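Bench notes: the cable that kept stopping us

Those of you who dropped by the Hollenstein lab in September will remember how proud we were of the peg board. Two arms, a flat white plate, a pile of blue pieces, and a control program called Fodivero that was finally getting both hands to work on the same job. Then the left arm started stopping dead in the middle of a reach, and we got to spend a good long while finding out why. I loved every minute (well, most of them).
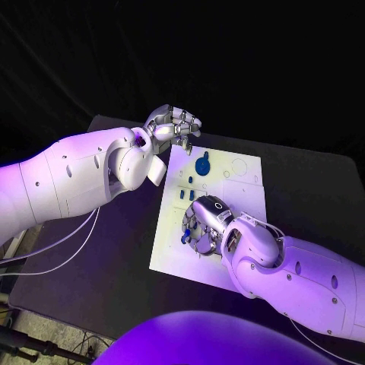
Sebastian Mihăilă

The fault looked like a software problem at first. The left wrist would report a sudden load, Fodivero would call a safety stop, and both arms would hold where they were. Good, that's what it should do! But there was nothing in the way. I went through 538 logged runs and found the same spike again and again, always on reaches toward the far side of the board and never close in.

My first guess was the force threshold, so I raised it a little. Please don't do what I did. The stops got rarer, and then on one run the hand came down on a peg that wasn't lined up with its hole and just kept pushing. The peg was fine and so was the hand, but I had made the machine less safe to get rid of a message I didn't like. The threshold went back to its old value that same afternoon, and it now takes two people to change it.

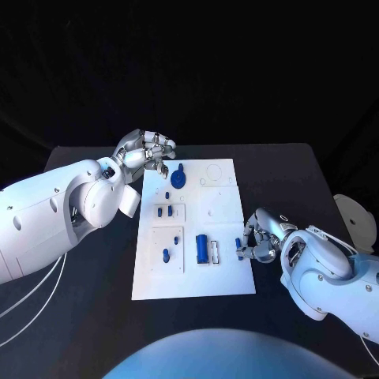
What finally gave it away was running the arm slowly by hand with the power to the fingers off. At full stretch you could feel a tiny tug. One of the thin cables was a bit too short between its last two clips, and past a certain angle it pulled on the wrist hard enough for the sensor to notice. The sensor had been right the whole time, which made me like it even more.

The fix was 6 cm of extra slack and a softer clip from Fadberg. We've done 2666 reaches with the new routing and haven't had one false stop. The real ones still come, mostly when a peg goes in crooked, and those I'm happy to see.
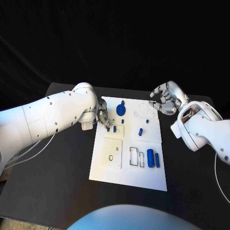
If you run the Flurkunmont arms at your own site, try the slow stretch test before you touch any settings. Go to full reach in each direction, one arm at a time, with a hand near the stop button, and watch the cables as much as the fingers. I've put my checklist in the shared folder, along with the plots of the spikes, and they're really quite pretty once you know what caused them. Next up is the right arm, where I want to look at the clips near the wrist. Come by if you'd like to help!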